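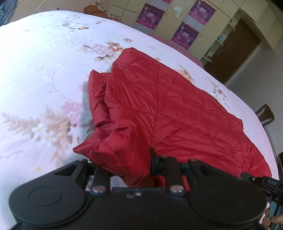
Quilting is one of the oldest answers to a simple problem: loose filling moves. Sewn between two layers of cloth with no stitching to hold it, padding slides toward the hem within a few wearings and leaves the shoulders with almost nothing. Every line of stitching added to stop this also squeezes the filling flat, and a flattened strip holds very little still air. We find this trade-off fascinating, and it sits at the center of the Reststead survey of winter clothing in unheated bedrooms. Even a glance at a red quilted garment laid out on a flowered sheet (Figure 1) makes the problem plain, as the stitching lines cross the glossy surface on the diagonal and close it off into diamonds. Each diamond keeps its own share of padding, but each is also bordered by thin cloth on every side.

### 3.1 Seam spacing and heat loss

The households in Bukar lent us padded garments of many ages and makes, and we sorted them by seam layout before any thermal reading was taken. Four layouts came up again and again. Garments with closely spaced seams lost heat fastest at the seams themselves, as expected, but they also kept their shape through years of washing. Widely spaced seams gave a warmer panel on the first day and a patchy one later on. The crossover between the two is where the interesting work lies — a coat that tests well in the store may be the colder coat by its third winter.

We adopted the Mujić grading for wear, which runs from 1 to 5 and is applied by hand, pressing each panel between finger and thumb. It is quick, it needs no equipment, and our graders agreed with one another far more often than we had dared to hope.

### 3.2 Puckering as a sign of thread tension

Thread tension proved a real delight to study. When the thread is pulled tighter than the cloth can take up, the fabric gathers into small folds beside the seam. Small puckers of this kind line the stitching in the red padded fabric of Figure 2, where the seams divide it into long, puffy channels. Puckering alone says little about warmth, and we did not use it to predict heat loss. It does help explain why two garments with the same seam spacing can differ in thickness near the stitch line.
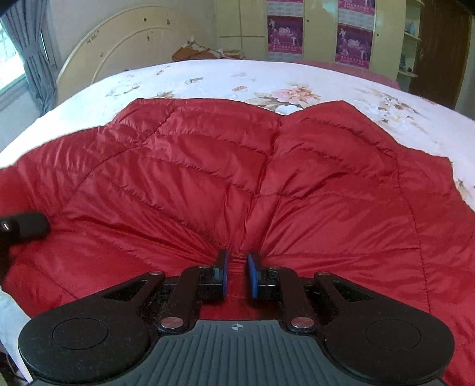

### 3.3 Storage between seasons

Most households folded their padded clothing into closets in spring and took it out again in October. Panels stored under weight scored lower on the Mujić grading, though many recovered after a night spread flat. The Belell storage trial, reported in Section 4, follows this recovery hour by hour.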